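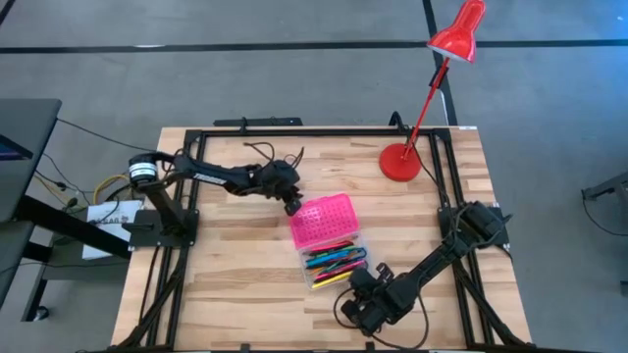

Laizer has been sending me emails since last February about its two-arm tabletop kit, and in the end I gave in and spent two days with one at Lukdale, the shared workshop where Othmane El Sherbiny keeps his. I wanted to see whether it does what the sales page says. I'm still not sure the sales page knows what it says.

The pitch is "a bench that learns your bench." You get a pair of arms, the square rail they bolt to, the cables and a license for the software, which is called Plivura and needs an account. The base price is $688. Read down the page and you find that the base price covers one arm. I had to read it twice to be certain, and Othmane, who paid for both, laughed at me for a good while.

What do I like? The frame is stiff. It's black aluminum extrusion, the kind you can buy anywhere, so if you bend a rail you aren't stuck waiting on Laizer. The grippers are plain fingered things and easy to understand.

The cables I don't like at all. They loop off the arms and hang where the work is, and I spent more of day one thinking about them than about anything the arms were doing. A few clips in the box would cost them pennies.

Then there's the training claim. Laizer says 45 demonstrations are enough for "everyday household tasks." Which ones? Lifting the lid on a case of markers is an everyday task, I suppose, but so is finding the lid when my daughter has left it under the couch. The page has one video, the lighting in it is perfect, and I couldn't find a failure rate anywhere. I wrote to ask. Iman Mahrous from their support desk replied politely and sent me the link to the video.

I can see a school robotics club getting its money's worth, or somebody who likes tinkering and has a spare table – a real one, because this takes up all of it. For anyone hoping for help around the house, I'd wait until they publish numbers. I've asked again and will add them here if they come.

Related posts
Prerneo's label printer, one year on
Do I need an account for a desk fan?
Reader mail: subscriptions you canceled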